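Search this site Enter keywords Go

Two winters with a kitchen helper: a talk with the owner of a rented household robot

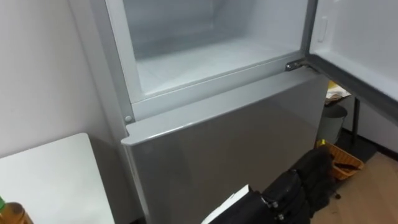
The Hayashi home service is a rental plan. You pay by the month, a wheeled robot with two arms comes to live in your house, and the company in Gemodholm keeps it running and teaches it new chores over the phone line while you sleep. I spent a long morning in Karkby with a retired school cook who has had one for 366 days (she keeps a kitchen calendar, and she had marked the date with a star), and I had meant to ask about the whole range of chores, but we kept drifting back to the refrigerator. Hers is a silver two-door with the freezer on top, and on the morning I came that freezer was standing open without a single thing in it, the lower door shut, somebody's black bag slumped against the front. "Freezer day," she said, and put the kettle on.

Freezer day is a chore you can pick from the Hayashi menu, and it was the one that sold her on the plan. She has a bad shoulder, and reaching into an upper compartment is the worst thing she can ask of it. The robot takes the packages out one at a time, sets them in a cooler, wipes the floor and walls of the compartment, and puts everything back. "I used to do it in October, before the holidays, and then not again until I was ashamed of myself," she told me. "Now I do it whenever I feel like having company in the kitchen. It's slow company, but so am I!"

Slow is fair. She said the first full run took so long that she gave up watching and went to do her ironing. The arms move carefully, and before each reach there's a pause that she found maddening for the first month and now hardly notices. The company sent an update in the second month which made the pauses shorter, and another one later that taught it to pull a stuck package sideways before pulling it forward. "That was a good one. I had a bag of peas that had been winning the argument for weeks."

I asked what it does badly, and she had plainly been waiting for the question. Doors, to begin with. Her refrigerator has no bar to grab, only a lip along the top of the lower door that you hook your fingers under, and the robot's fingers took a good deal of coaching on that. A technician drove over from Skellside and spent an afternoon in her kitchen opening and closing it, over and over, until the thing had the knack. The visit was included in the plan. She still opens the freezer door herself on most days, out of habit as much as anything.

Then there are soft things. Bread is squeezed. A loosely tied bag gets dropped about as often as it gets carried, and she has learned to put berries in hard boxes. It won't go near anything made of glass unless you tell it twice, a rule she approves of. "I had girls in my school kitchen I wished would ask me twice."

The money is where she hesitated longest, and where I expect most readers will too. She paid 3000 down, and the monthly fee comes on top of that. Her reckoning is that she was paying a neighbor's son 40 a visit for the jobs her shoulder wouldn't allow, and he was a lovely boy but he moved away. You can cancel with 2 months' notice, and part of the deposit comes back if the arms are in good order. She read me that paragraph of the contract aloud, with her glasses pushed up on her forehead, and then read it again to be sure I had written it down.

Would she sign again? She took her time over that, long enough to pour us both a second cup. "I would, but I'd have them come and look at my kitchen first. They ask you to send measurements, and measurements don't tell them what my doors are like." She would also skip the laundry package, which she tried over the summer and dropped. The folding was handsome enough, she said, but a single towel could take half the radio news.

The freezer chore comes with the basic plan. Laundry and window cleaning are extra, and the company will let you try either one for a month before you commit.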